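Trevaskis Technical Institute
Home | Courses | Handouts | Calendar | Contact
Print this page | E-mail this page

Introduction to Automation
Handout 4: Demonstration Visit to the Mulstead Laboratory

1. Purpose of the visit

Students will attend the Mulstead open day in December as part of the unit on handling tasks. Attendance is required. The group assembles at the Bokum Street entrance at 9:30 a.m. Bags and coats are to be left in the cloakroom.

2. The pouring task

The demonstration uses two robot arms, a kitchen scale, a cup and a squeeze bottle. Students should review the following terms beforehand: parallel gripper, wrist, joint, payload. In their notes, students should record how the bottle is gripped and how its angle changes the position of the nozzle relative to the cup.

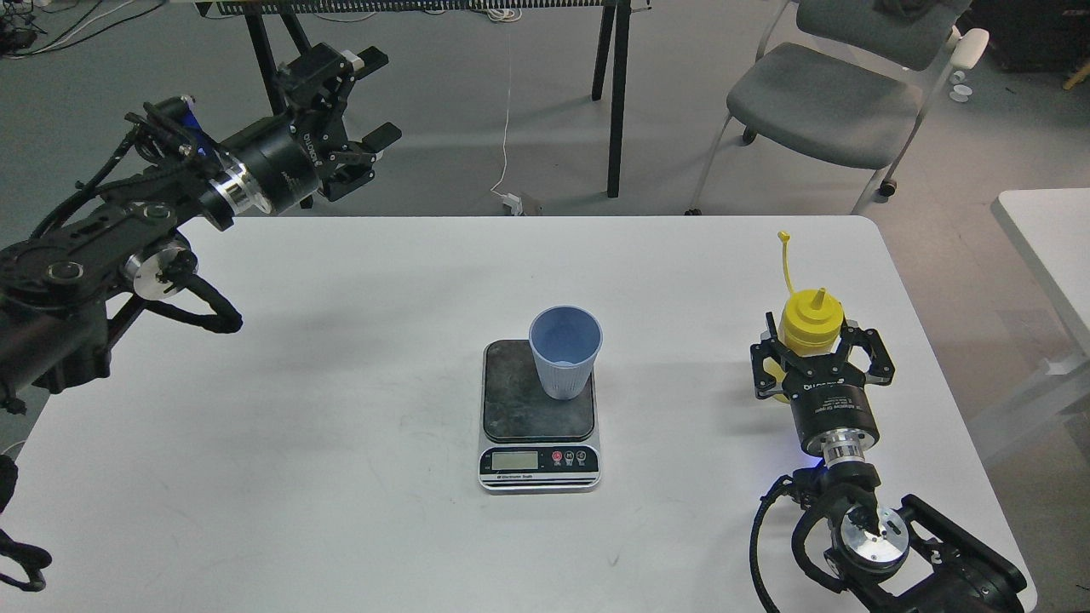
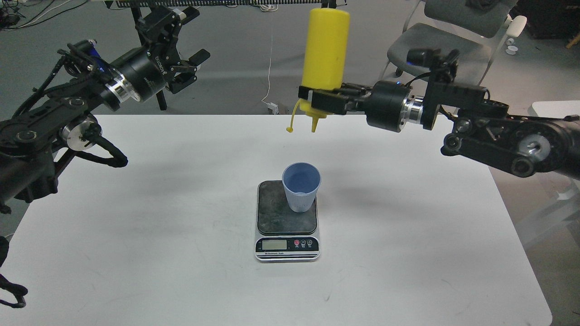
The light blue cup stands on the scale in both views. The yellow bottle is nozzle up in the first and nozzle down in the second.

3. Questions for discussion

Discussion will take place in the seminar room after the demonstration. Students should be prepared to speak on these points:

- Where should the nozzle be placed before the bottle is squeezed?
- How does the grip on a soft bottle differ from the grip on a rigid one?
- What could a scale reading tell the operator that a camera could not?

4. Written report

Each student will submit a report of no more than 1000 words, with one labeled sketch of a gripper. Reports are due at the Drirnolness campus office by 3 p.m. on the last day of term. Late reports will be accepted only with written permission from the department.

Contact: Department of Automation, Drirnolness Campus
Copyright Trevaskis Technical Institute. All rights reserved.
Back to top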